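About Vollier

Vollier writes and edits death notices, eulogies and the short life stories that go in an order of service. We work from two rooms above the old post office in Rumholm, and most of our work comes from families within an hour's drive.

We are wary of about-us pages in this trade. Read a few in a row and you will find that every firm has been caring, dignified and there for you since its founding, and you will come away with no idea what any of them charge or who picks up the phone. So we have tried to put down what we do, what it costs and where we think you could manage without us.

How it started

Živko Vlachou spent a long stretch on the notices desk of a weekly paper, taking down deaths over the phone and typing them into a form. The form had a box for the name, a box for the age and a box for "beloved", which was filled in by default. He took to ringing people back to ask whether they wanted it left in. A surprising number didn't, or wanted it for the wife and two of the sons.

When the desk closed, the calls kept coming to his home number, and Vollier grew out of those. For the first year it traded as Planico, a name left over from an earlier attempt at selling office calendars, and you may still see that on old invoices.
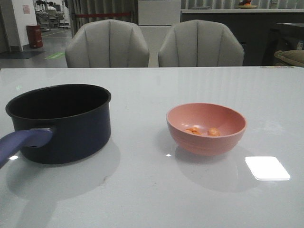
What we write

A standard notice is 200 words. We will write it from a phone call, from your own notes, or from a pile of cards and certificates if that is what you have. A life story for a printed order of service runs to 1,000 words at most. People often ask for longer. We have sat at the back of enough services to doubt that anyone reads the fourth page, but if you want four pages we will write them and charge for the extra.

Eulogies take more time, as they have to sound like the person who will stand up and speak. We ask that person to talk to us directly. If a brother is giving the eulogy and a cousin is sending us the emails, what comes out tends to sound like the cousin.

We also correct notices that have already been printed. Wrong maiden names are the usual trouble, followed by a grandchild left off the list. Most papers will run a correction, though some need to be asked twice, and we do the asking.

What we don't believe

We don't believe everyone who dies lit up a room. Some people were quiet, some were difficult, and a fair few would have left the room if it had been lit up on their account. We are slow to write "fought bravely" for the same reason. You may feel it is true and want it in, and then it goes in. We will just ask first.

We have our doubts about memorial websites that promise to keep a page up forever. Forever, when you read the terms, generally means for as long as the company finds it worth paying for the hosting. Print the page out. Keep it with the certificates.

We are also not persuaded by notices written by software. We have been sent a good many to tidy up, and they have a way of giving the dead a love of gardening. One man's family told us he had paved over his.
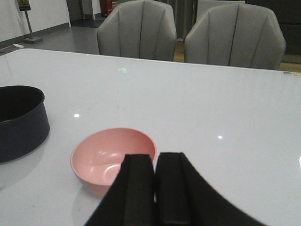 How we check things

Each notice is read by someone who didn't write it, with the dates worked out again on paper. If the age doesn't agree with the date of birth, we ring you. If you tell us she was head girl in a certain year, we may ask how you know. Please don't be offended. Family stories move about over time, and once a notice is in print it gets copied into family trees and stays there.

We don't send anything to a newspaper until the person who signed our form has seen the final wording. Phone approval isn't enough. We tried it and had two arguments in a month about who had said what.

If relatives disagree over wording, we take instructions from the person who signed. We are happy to pass on what the others would like, and we have sometimes written two notices for two papers, but we don't act as judges.

Money

Our prices are on the fees page and they are the same whoever sends you to us. We pay no commission to funeral directors and take none. Some local directors recommend us and some would prefer you used the package they sell, which may well suit you. Ask what is in it, and ask who writes the words.

Printing is done by Gudeta, a small press on the other side of town. We add nothing to their bill and you are welcome to deal with them yourself. Newspaper charges go straight from the paper to you. They are often higher than people expect - the price per line can come as a shock - so we will tell you the cost before we book.

When you may not need us

If you have a plain notice in mind and a steady hand, write it yourself. Name, age, where they lived, who is left, when and where the funeral is. The paper will usually set it out for you. Our free wording sheet covers the order things normally go in, and you don't have to leave an email address to get it.

Getting in touch

Ring the office on weekdays, or leave a message and we will call back the same day if there is a deadline. Most weekly papers close their notices page well before it prints, so tell us which paper you want at the start of the call. We shut for a week each October.

Živko still reads the post and answers complaints himself.

Page last checked 6/9/24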